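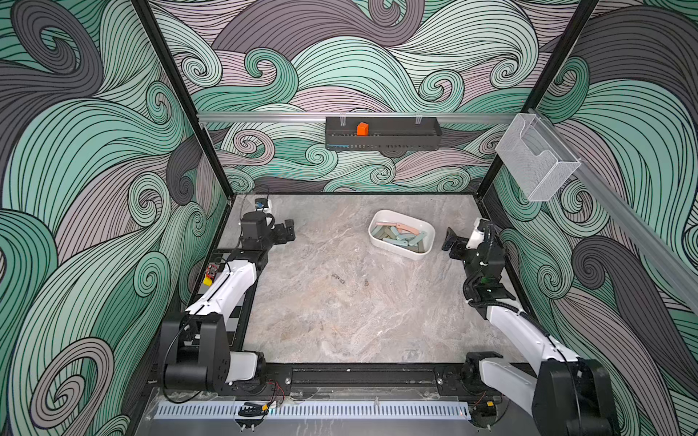 Right arm drops out in the middle of a pick, no error on the pendant

Board: Bench cells and small automation

marblebench
Posts: 76

Good evening to all. I am looking after a two-arm bench cell in a small lab in Gostembridge and I have a fault which I can not explain. The task is simple: coloured pieces are taken from a white plastic tub with the right gripper, passed to the left gripper, and put in the black basket which hangs on the back rail. Each arm has its own 24 V supply. The controller is a Tamon.

Since Thursday the right arm loses torque in the middle of the reach. It goes limp for a moment, sinks on the rim of the tub, and then it takes torque again and continues the path as if nothing happened. The status lights stay green the whole time. The log has only one line, "bus voltage low, joint 4", and not always.

It made 1,464 cycles before the first drop. After that, the longest run without a fault was 274. I have already changed the power cable and reduced the speed by half. Any ideas would be welcome.

pelican_dc
Posts: 2190

Cable flex. Your cable is wrapped around the outside of the right arm, so every time it reaches back towards the tub the wrap tightens up. I'd put money on a broken conductor near the elbow. Wiggle test with a meter on it.

marblebench

Thank you. I made the wiggle test with the arm parked and the reading did not move. But I agree that the wrap is tight when the arm is at full reach, so I will repeat it there.

Southpaw Servo
Posts: 418

Not convinced it's the cable. A broken conductor on the bus normally gives you a comms timeout and you haven't got one. Joint 4 low voltage says the supply is sagging under load. What size is it, and is anything else hanging off it?

And please stop running it until you've sorted the other bit. An arm that goes limp and then picks up the path again by itself is the real problem here, never mind the voltage. If you've got your hand in there clearing a jam when it wakes up, that gripper is going to close on you.

pelican_dc

It's a bench arm, mate, it'd pinch your finger. Let's keep some proportion.

Southpaw Servo

I've seen a bench arm of that sort put someone in the clinic at Vikville for stitches. Torque loss should latch and need a manual reset. No argument about it from me.

marblebench

I must say that Southpaw Servo is right. On the first day I did put my hand near the tub while the arm was limp, because I believed it was switched off. I was lucky. I have now stopped the cell and pulled both plugs.

About the supply: it is the original one, but in February a colleague connected the wrist lights to the same output. I did not think of this before, because it worked well for weeks.

quietrelay
Posts: 33

Check the recovery setting too. On my Tamon there is a parameter called auto-resume after undervoltage, and it was ON from the factory. Switch it off and the arm stays down until you clear the fault. Page is near the end of the safety menu, badly translated.

pelican_dc

OK, that default is rubbish, I'll give you that. Still reckon you should reroute the cable with a proper loop at the elbow.

marblebench

Here is my report after two evenings.

1. Auto-resume was ON, for both arms. It is now OFF. I pulled the supply plug as a test with the arm over the empty bench. It sank, and when I plugged in again it stayed down and asked for a reset.

2. I measured at the base connector with the arm at full reach. The voltage fell to 19.6 V with the lights connected. Without the lights it stayed above 23 V.

3. When I removed the cable wrap I found the outer jacket worn at the elbow, but the conductors inside measure good. I replaced it anyway, and gave it a bigger loop.

I have ordered a separate supply for the lights from Frimpong. Until it arrives the lights are disconnected.

Southpaw Servo

Good result. Put an e-stop where you can reach it from the front as well, if you haven't already.

pelican_dc

So the cable was on its way out. I'm taking half a point.

marblebench

You may have the half point. The e-stop is presently behind the left arm, and I agree it is the wrong place. I will move it before I start the cell again, and I will write here how many cycles it makes.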